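Pipette stand next to the water beaker – does it matter where I put it? (and storing them in general)

Posted in Lab Benches & Small Labs
Tags: pipettes, storage, bench setup, teaching

bench_in_a_closet asked:

Setting up a very small wet bench, teaching stuff mostly, food coloring dilutions, a bit of pH, nothing scary. Room used to be a stock room. One table, black cloth over it because the top underneath is ugly and pitted and I'm not getting a new one this year.

My question is about the pipettes. I have always just laid them down in a drawer. Somebody gave me a hard time about that in July and said they have to hang, always, no exceptions. So I got a stand, the kind with two legs and a round bar across, and you clip the pipette over the bar. Fine. But now I have these problems:

1. Stand takes up more table than I thought. Legs spread out at the side.
2. The beaker of water I use for rinsing and practice ends up right in front of one leg. Is it dumb to have open water that close to where the pipette hangs?
3. Does a cloth under all this make sense or do I pull it off? It wrinkles no matter what I do and I keep thinking the rack will tip.
4. Do I leave a tip on when I hang it up between groups? Kids do it all the time.

Pipettes are two Tulter 1 mL ones, secondhand, no manual. Sessions are 45 minutes so whatever the answer is it has to be quick to set up. Thanks in advance, sorry for the long post.

Comments on this post

mol_mouse: do you have a shelf above the table? would change my answer
bench_in_a_closet: no shelf. Wall is painted plaster and I'm not allowed to drill

Anneliese Fröhlich
Accepted reply

Typing this between classes so forgive the fragments.

Short version – yes hang them, no the beaker is not a problem if you set it up in the right order, keep the cloth if you can live with it, tips always off.

Longer version. The reason for hanging is liquid. If you lay a pipette down right after using it, whatever is left in the tip or the end of the barrel can run back up toward the piston. Water, you get away with it for a while. Salt solutions or anything acid, you get corrosion and then the volumes drift and you blame the kids. A clean dry pipette in a drawer overnight, no harm done. It's the laying down in the middle of work that kills them. So whoever yelled at you was half right.

I do pretty much your setup for my intro group. Stand on the left, water next, clear tube rack in the middle of the table. Everything in a line so nobody has to reach over anything. We're on black cloth too, and I actualy like it for clear plastic and glass, easier to find things than on a white top.

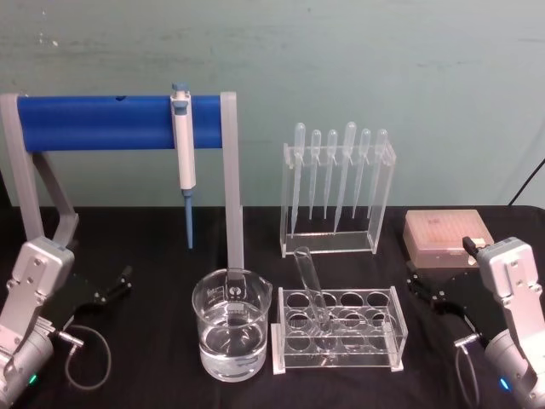 How I lay it out

Do it in this order, takes me 6 minutes including hunting for the tubes.

Cloth first. Smooth the part where the rack and beaker go, ignore the rest. Front edge and corners are going to wrinkle, let them. What you don't want is a fold under the foot of the rack. If it slides, binder clips at the back edge of the table. Don't let it hang so far down in front that someone catches it with a knee.

Stand next, toward the side. Push it back a little so the legs aren't where elbows go. Left side if most of your people are right handed, they pick up across the body which sounds wrong but it keeps the working hand away from the open tubes. Try it both ways.

Then check the height before you walk off. Hang the pipette and look at the bottom end. The narrow end on mine hangs just above the cloth. OK with no tip. With a long tip on it would be touching, and then it picks up lint or whatever is on there. That is most of your answer to number 4 by the way.

Beaker in front of the leg, fine. I do exactly that. The leg is a narrow post, doesn't need the room in front of it. Fill to a bit more than half, not more, you want to be able to bump the table. I use one with a spout so I can pour back without dribbling. Glass is OK for my group, if yours are younger get plastic. The thing to avoid is water directly UNDER the hanging pipette, because people knock it off the bar and then it goes for a swim.

Rack to the right of that, in the middle. Two rows of holes. I like see-through ones because you can check levels without lifting tubes out. Downside is they scratch, and you can't wipe acrylic with strong alcohol forever, it crazes. Mild soap.

Tips

Off. Eject every time it goes back on the bar. I put a cup for used tips by the right hand and say "cup, then bar". Repeat until sick of it. I wouldn't bother explaining the corrosion part to little ones, just make it the rule.

Other stuff

Don't leave them set at minimum volume for weeks. Dial back up to the max when you put them away, easier on the spring. Some people say it makes no difference on newer ones, I do it anyway.

Secondhand and no manual – test them before you trust them. Small scale, cup of water, pipette 1 mL ten times and write the weights down. Should be right around a gram each. If one is consistently low it probably needs a seal or a drop of the right grease. NOT cooking oil. I have seen it.

Gotta run, bell.

Comments on this reply

bench_in_a_closet: this is great, thank you. Moved the stand to the left and it already feels less crowded. Binder clips are a good idea.
Anneliese Fröhlich: good! check the clips don't stick up where the sleeves go
mol_mouse: +1 on the ten weighings. do it at room temp, let the water sit out first

Prorkero_fan

I'd skip the stand altogether tbh. I got a Flukness carousel, the round kind, holds 6, spins, takes up way less table than a two leg one. Paid 54 for it used. Only gripe is that the base is light so it wants to tip if you hang everything on one side. Put them opposite each other.

Cloth – take it off. Spills soak in and you don't notice and then it's in the wash with your towels. Plastic tray instead. I got trays from Kröger, the restaurant supply place not the grocery, they have a lip so the beaker can go over and the water stays put.

No opinion on tips.

Comments on this reply

Anneliese Fröhlich: fair about the cloth if you use anything besides water and food coloring. I'd say tray ON the cloth for the dye days
bench_in_a_closet: ooh tray on cloth. ok

tk_lab_tech

drawer is fine i've done it for years never had a problem

Comments on this reply

mol_mouse: clean and dry in a drawer, sure. with liquid still in the tip, no
tk_lab_tech: well yeah obviously not with liquid in it

bench_in_a_closet
Update from the original poster

Did the weighing test. One of the Tulters is good, every weight close to a gram. The other one is low every single time, so that one's getting opened up when I find the right seal. Hanging it on the bar with a strip of tape on it that says NO so the kids leave it alone.

Kept the cloth. Tray is coming for dye days. Setup took me longer than 6 minutes but I was also looking for my glasses.

If anybody knows where to get seals for the older Tulter ones please post, the number printed inside the cap on mine is rubbed off.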